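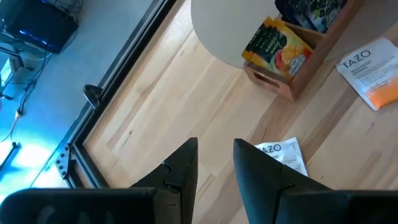 The ferry to Lustano left without me and I stood there with the ticket in my teeth like a dog. Two hours till the next one. Maybe three, the board said one thing and the man in the booth said another, and neither of them looked at me while saying it. So I went back up the hill to the cafe with the pale wood tables, long planks, seams you could run a fingernail down, and sat where I'd sat before. Somebody's tea packet on the table, a white one, Tazo, all crumpled up. I left it where it was. Put the suitcase between my feet. Put the other thing, the box, on the chair next to me, and then moved it to my lap, because you don't leave your mother on a chair.

She would of laughed at that. She laughed at worse.

Coffee. Too hot. Drank it anyway.

What I had was this. One box, heavier than you'd think. One letter in her handwriting, folded so many times it had gone soft like cloth. One key on a loop of green string. The letter said take me to the house at Haugland and put me under the pear tree, and if the pear tree is gone use your judgment, and God help us all. That was the whole of it except for a part about the stove, how you had to kick the bottom left corner before the pilot would catch. She'd underlined kick.

I had never been to Haugland. I didn't know there was a house. Forty-one years I'd known the woman, all of mine, and she'd never once said the word.

My sister said sell it. On the phone, before I'd even finished the sentence. Sell it, whatever it is. She was in the car, I could hear the blinker going. I said you don't want to see it first? and she said see what, some shack? and I said it might have a pear tree, and the blinker went and went.

"You take her, then," she said. "You were the one she liked."

That wasn't true. Or it was true but only at the end, only because I was the one who came by, and anybody who comes by gets liked. I didn't say it. I said okay. I said I'd call from Lustano.

The waitress wiped the next table, not mine. Asked if I was waiting for the boat. I said I was waiting for the boat. She said her uncle used to run the one before this one, the old Gendudness, and it never left on time in its life, people set their clocks wrong by it. I said what happened to it. She said they sank it on purpose, for fish to live in. She seemed proud. I would be too I think.

I thought about telling her what was in my lap. Didn't.

Ran for the second boat even though I had time. Habit. Ran down the hill with the suitcase banging on my knee and the box hugged up under my chin, and a kid on the dock yelled go, go, go at me, so I went. Made it with so much time to spare I had to stand in line.

The crossing. Gray water, then green, then gray. I stood outside because inside smelled of fries. A woman with a cello case the size of a door had strapped it to the rail with a belt and was talking to it, low, the way you talk to a horse. I stood near them. It seemed like the right end of the boat for us.

My mother did not like water. That was one of the things I knew, I had a list going in my head, things I knew. Didn't like water. Salted watermelon. Could whistle with two fingers so loud that dogs sat down. Had been married to my father for 16 years and never said his name after, called him "that person" in a voice like picking up a sock. Grew up in Tusonham, over the hardware store, we'd been there, we'd seen the window. So when was Haugland? Where did it fit? I kept trying to slide it in someplace and there wasn't a gap wide enough. Before my sister, maybe. A summer. You can fit a whole house in a summer I guess.

Lustano was a parking lot and a church. The bus driver would take me as far as the turn, he said, not up, he didn't go up, the bus would tip over. He looked at the box.

"Heavy?"

"It's fine."

"Set it on the seat, no charge."

"It's fine," I said, and it came out sharp, and I felt bad the whole way, and when I got off I said thank you three times like an idiot.

Then the hill. August, five in the afternoon, the kind of heat that has a sound. Weeds to the knee. I'd worn the wrong shoes, funeral shoes, I don't know who I thought was going to see them. The suitcase I left in a ditch halfway. Just left it. Covered it with some grass as if there was a crime wave.

And there it was, and my sister was right. It was a shack. Two rooms and a porch with a lean to it. Blue once. The key went in, though, turned like it had been oiled that morning, and I stood in the doorway and said hello. Out loud. Well, you do.

Dust. A bed with no mattress. A calendar from a feed company with all its pages torn off except the cardboard. On the shelf over the stove a row of jars, and in the jars buttons, nails, string, more buttons, and in the last one a roll of bills, tight, with a rubber band that fell to crumbs when I touched it. I sat on the floor and counted. 200 dollars, in fives and ones. Old ones, soft. No note. I looked in every jar for a note.

Running away money, is what I thought. And then I thought, or coming back money. There's no way to tell by looking at it. It's the same money.

I kicked the stove. Bottom left. Nothing, of course nothing, there hadn't been gas up there since who knows when. But I kicked it again a little harder, and it rang, and something about that, the stupid ring of it going through the house. That's when. On the floor by the stove in my funeral shoes. I'll skip that part.

The pear tree was not gone. I'd like to say it was covered in pears. It had some, small hard ones with spots, and most of one side of it was dead and gray and leaning on the fence for company. Under it the ground was all roots. I'd brought a garden trowel in the suitcase. The suitcase was in the ditch. So down I went, and up again, sweating, swearing, and it was getting toward dark by then and I was hurrying, I don't know why, as though somebody was going to close the place. As though there was a last boat. There was a last boat! I'd forgotten it completely. I looked down the hill and saw its lights already out past the point, small, going home without me.

Okay then.

After that I slowed down. Dug between two roots where the dirt was loose. Got down a foot, maybe more, hit a stone, went around it. I thought there ought to be words and I tried some and they were bad. I told her the tree was here. I told her it needed cutting back. I told her about the cello. I told her that the pilot didn't catch but I kicked it like she said. Then I did the thing, it took hardly any time at all, and I put the dirt back and patted it flat with both hands, and then I ate one of the pears, which was like eating a doorknob, and kept eating it.

Called my sister from the porch. One bar if I stood on the rail and held the post.

"Well?" she said. No blinker this time. She was sitting somewhere quiet.

"It's a shack."

"I told you."

"There's two rooms. There's a tree."

She didn't say anything. I could hear her breathing, and a TV a long way behind her.

"Pears?" she said.

"Terrible ones."

"She used to buy those hard ones," my sister said. "Remember? At the stand. They were awful and she'd stand at the sink and eat the entire thing, the core and all. I used to think there was something wrong with her."

I hadn't remembered. I did then. The back of her at the sink, the juice going down her wrist, one foot out of its shoe.

"What's the bus like," my sister said, "from the boat."

"It doesn't go up. You have to walk the last bit. Wear real shoes."

"I've got shoes," she said.

I told her I'd be there till she came. Then the bar dropped out and I was talking to a post, so I climbed down and went in to see about something to sleep on.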